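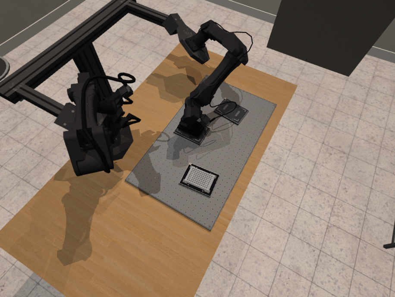
Handard Baseball Club to rebuild its home ground at MacRitchie Field

FOR IMMEDIATE RELEASE
Jun 2, 2023

Handard Baseball Club will begin rebuilding its home ground at MacRitchie Field at the end of the present season. The work covers a new infield, a permanent backstop, covered dugouts and seating for 200 spectators behind home plate and along the first base line. The cost is being shared between the club and its main sponsor, Provimex, which has extended its agreement with the club for a further six years.

MacRitchie Field has been used for baseball since the club moved there from the old showground. For most of that time the diamond has been marked out each spring on a football pitch and removed again in the autumn. The pitcher's mound is a portable one, and the outfield slopes down towards the brook on the left field side, where drainage has been poor. Several home fixtures were moved or called off last season because the infield was under water.

Under the new layout the diamond will be turned so that batters no longer face the low evening sun. Home plate moves to the corner nearest the car park. The infield will be laid with a clay and sand mix over a new drain, with a built mound and two bullpens behind the dugouts. The left field fence will stand 100 metres from home plate. A taller net will be put up on the allotment side, where foul balls have been a long-running cause of complaint.

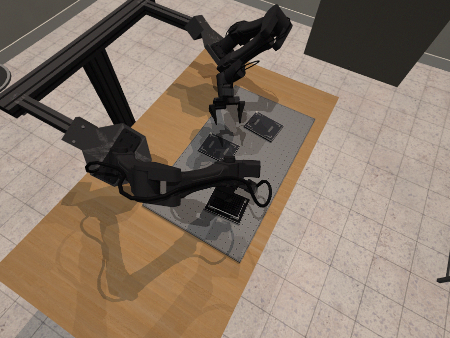 Robot arms on an overhead frame, with a perforated metal plate on the table beneath. Computer rendering.

The football pitch is not being lost. It moves to the lower part of the site and will be used by the same teams as before. The footpath between Brook Lane and the pavilion will stay open throughout, apart from a short diversion while the drain is put in.

Work starts in November, after the last of the autumn training sessions, and the club expects to play on the new diamond from the opening of next season. If the clay has not settled by then, the first home fixtures will be played away and reversed later in the summer. The league has already agreed to this.

The club has 141 registered players across its senior, women's and junior teams. Junior numbers have grown to the point where the under-13 side trains in the car park cage on most evenings, and the new bullpens will give those players somewhere better to throw. Junior sessions will be held in the sports hall while the ground is closed. Parents will be sent the hall times before the end of the summer term.
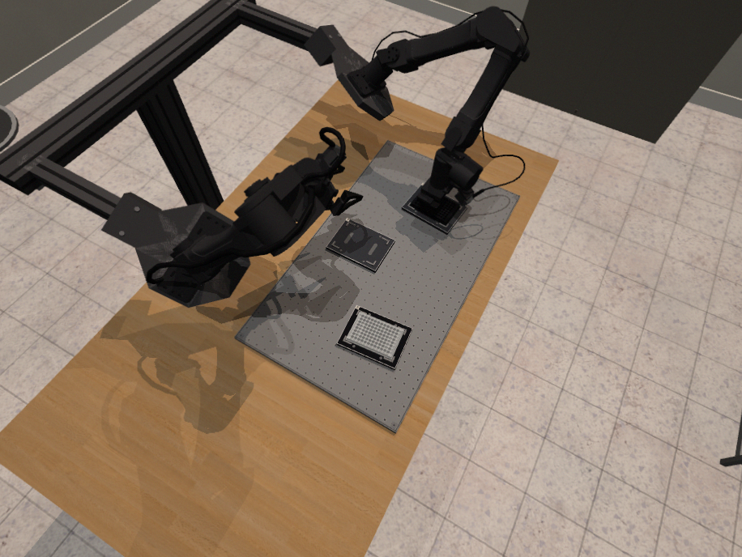
Two black robot arms at work above a grey plate. Computer rendering.

"Our players have put up with a borrowed pitch for a long time and they have played some very good baseball on it," the club said. "We wanted a diamond that drains, a mound that stays where it is put and somewhere for people to sit. The plans give us those and we have kept the rest simple."

Provimex said: "We have supported the club since it played in the lower division and are pleased to carry on. Many of the people who work for us live within walking distance of the ground."

The last match on the present diamond will be against Plasitz, the club's twin side, who are making the trip at the end of the season for the annual exchange game. The two clubs have played each other every year since the exchange began, apart from a break when travel was not possible. Plasitz won the most recent meeting in extra innings. Entry to the match is free and former Handard players are asked to get in touch with the club beforehand if they would like to take part in the old players' game, which will be held in the morning.

The wooden scoreboard will be taken down after the Plasitz match and stored in the pavilion. It will be repainted over the winter and put back up beyond right field. The benches from the existing dugouts will be offered to local schools.

Drawings of the new layout are on display in the pavilion at MacRitchie Field and can be seen whenever the ground is open for training or matches. Comments may be left in the box by the door.

ENDS

Notes to editors

Handard Baseball Club runs senior, women's and junior teams and plays its home matches at MacRitchie Field, Brook Lane, Handard.

Press passes for the Plasitz match can be requested from the club office. Photographers are asked to stay behind the rope on the third base side during play.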